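Clellia (computer)

The Clellia is a small desktop computer made by Prumville for offices, clinics, and store counters. It was announced in January and went on sale in April 2019, first in Asia and later in other markets. The case was designed by Lộc Doãn, who had earlier worked on the company's Vi series of thin clients. The Clellia replaced the larger Vi desktop and shares its power adapter and mounting bracket.

Contents
1 Design
2 Hardware
3 Servicing
4 Versions
5 Reception
6 See also

Design

The Clellia can stand upright on a rubber foot or lie flat under a monitor. The power button, two USB ports, and a headset jack are on the front. All other connectors are on the back, where a metal bar can be fitted over the cables and closed with a padlock. Air is drawn in at the bottom and leaves through a slot along the top edge.

The case comes in dark gray. A white version was offered for clinics and has a smoother finish that is easier to wipe down. Both versions weigh the same and take the same parts. 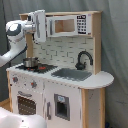
Access to the inside is through a single hinged panel. The Vi desktop had a sliding cover held by four screws, and service staff had complained that the cover jammed when the case was mounted under a desk. On the Clellia the hinge is on the left and one captive screw holds the right side. Once the screw is loose, the panel swings out to the left like the microwave door on a play kitchen, and it stays roughly square to the front of the case while work is done inside. The panel can be lifted off its hinge pins when there is not enough room for it to open all the way.

Hardware

The main board has two memory slots and one slot for a solid state drive. A second drive can be added in a 2.5-inch bay above the fan. Memory and drives are standard parts and can be bought from any supplier. The fan, the power button board, and the wireless card bracket are specific to the Clellia.

Early units had the wireless antenna along the back edge, near the video connectors. Some owners saw weak reception when a thick monitor cable was plugged in. The antenna was moved to the top edge in the second version.

The firmware menu can be locked with a password. If the password is lost, it cannot be cleared by removing the clock battery, and the board has to be reset by a service center. Proof of purchase is required for this.

Servicing

The parts a user may replace are marked in green inside the case. These are the memory, both drives, the fan, and the clock battery. Replacing them does not affect the warranty as long as the old part is not damaged in the process. The main board is handled only by Prumville or by a shop under contract to it.

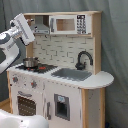
Toy play kitchen in light wood with white panels, with a robot arm at upper left

A service tag with the serial number is printed on the foot and repeated inside the panel. The inside copy was added because the foot is often thrown away when the computer is mounted on a bracket. The serial number can also be read in the firmware menu.

The printed service manual is 118 pages long and covers both versions. It lists 13 error codes, shown as a pattern of long and short flashes of the power light. Code 2 indicates missing or badly seated memory and is the only one that can appear with the panel open. The manual was first issued in English and Vietnamese.

Spare parts are sold by number through the Prumville parts desk. Fans for the first and second versions look alike but have different plugs, and the number on the fan label has to be checked before ordering.

Versions

The first version has a silver label on the back and the antenna in its original place. It was sold with either a 128 GB or a 256 GB drive.

The second version has a black label. It added a third video output and dropped the serial port, which remained available as an add-on bracket. The 128 GB drive was no longer offered.

A model without a fan was planned under the name Clellia Vi. Only 1,171 were built, all for one order, and it was never listed in the public catalog. It uses a ribbed metal top in place of the plastic one and does not accept a second drive.

Reception

Trade reviewers liked the hinged panel and the low noise level. Several objected to the position of the headset jack, which is hard to reach when the computer is mounted behind a monitor. The external power adapter was also criticized for its size. It was kept for the second version so that customers replacing a Vi desktop could leave the old adapter in place.

See also

Small form factor
Thin client
Mounting bracket
Service tag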